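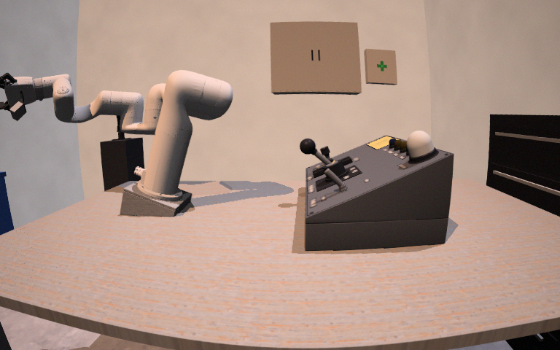 Console task, sim round – lever or buttons first?

tluu
Our club has the Brullik scene loading and the arm moves. The assignment from Agata Martinelli is a fixed sequence: press the four colored buttons in the order given, then pull the lever with the black ball to the end of its slot. She left the order of the two halves open. I scripted buttons first. It passes 34 runs out of 100. Most failures are at the lever, where the gripper closes on the ball and slides off during the pull.

Tâm Lưu, Matheson team

cerivau_4
What is your approach direction? If you come straight down on the ball you have two fingertips on a sphere and very little contact. Come in along the panel slope and close on the shaft under the ball.

tluu
Straight down in the world frame. I never rotated the target into the panel frame.

rackmount
Then that is your problem, and the sequence order is irrelevant. The panel is tilted. Every target on it should be written in panel coordinates and transformed once. Our team had the same fault in March with the Sitau model and wasted 40 runs tuning grip force.

cerivau_4
Disagree that order is irrelevant. The shaft leans, and the forearm has to reach over it on the way to the buttons. Pull the lever first and you know where it is parked. Buttons first means the elbow passes over a lever at its start angle on every press.

rackmount
Only if you plan at low clearance. Raise the via point and the lever never matters. Changing the order to hide a bad path is not a fix.

tluu
Reran with panel coordinates and the shaft grasp, buttons still first. The lever slip is gone. The remaining failures are the arm brushing the ball on the way over, so there is something to both replies. I have not tried the higher via point yet.

a_martinelli
Either order is accepted. Two notes for everyone in the class:

1. Express all targets in the panel frame. Do not hard-code the tilt – read it from the scene file, as the console may be placed differently in the scored round.

2. Identify the buttons by color and check them against the yellow label on the panel. Position along the row is not a reliable key if the console is turned. 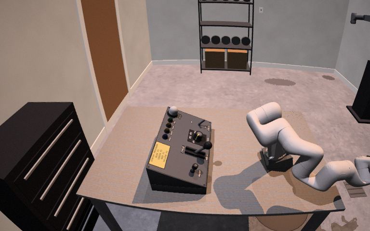 3. Log the joint angles at each via point. A run without a log is scored as a fail, even when the lever ends up in the right place.

rackmount
Is the dome a target in the scored round?

a_martinelli
No. Contact with it is a penalty.

tluu
Via point raised. One new issue: the wrist now gets close to its joint limit at the far button. Will post the log when I have a full set.

Contact the moderators | © January 2021 Brullik student forum | Back to top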